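Hand grippers build - FAQ

Last edited Monday, March 31, 2025. Questions keep coming in so I'm putting the answers in one spot. Skip around.

What is this thing?
A pair of hand-held grippers with marker cubes on them. You hold one in each hand, do a chore, the recording goes to train an arm later. We call the set Movov. Built in the shared workshop at Ulen, tested upstairs at the tables by the railing. 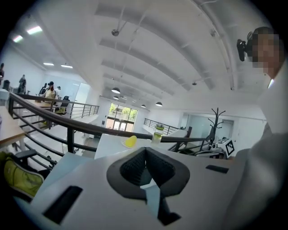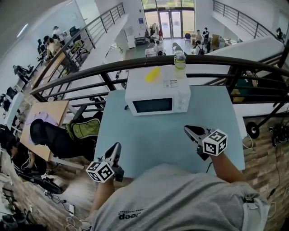
How much did it cost?
Over 900 for the pair, and that's with two bad prints thrown out. Second pair should come in lower. No I don't have a full parts list yet, sorry.

Did you design it yourself?
Started from Jannik Görtz's drawings, the December set. Body is mostly his. I redid the jaw mount and moved the cube out so the wrist doesn't hide it.

Why paper markers and not something fancier?
Cheap. A printer and a glue stick. Matte paper only - glossy throws glare and tracking drops out. Print at 100 percent, turn off "fit to page". This is the mistake everybody makes, me too.

Does the cube have to be exactly square?
Pretty much. Check the corners are 90 degrees before you glue anyting. If it rocks on a flat table, reprint it.

How heavy is it?
Light enough for 20 minutes, then your forearms complain. Take breaks.

Can I use it left handed?
Yes, same part both sides. Just label them in the software or the left and right files get swapped. Ask me how I know.

What's the difference between Arkimton and Besson?
Arkimton is the recording program, Besson is the script that cleans up the files after. You need both. Run Besson the same day, the raw files are huge.

Tracking jumps when I turn my wrist. Broken?
Probably not. Check in this order:
- smudge or finger over a marker
- loose cube screw
- camera lens dirty
- room too dark
Still jumping - redo the calibration from the start, don't try to patch the old one.

Can I borrow the set?
Inside the workshop yes, put your name on the sheet. Not taking it home, the jaws crack if they get dropped and spares take all night to print.

Will there be a kit?
No plans. Files go up once I fix the slot on the jaw mount, its too tight right now and needs sanding.

Question not here? Leave a note on the Movov shelf or catch me at the printers, most evenings.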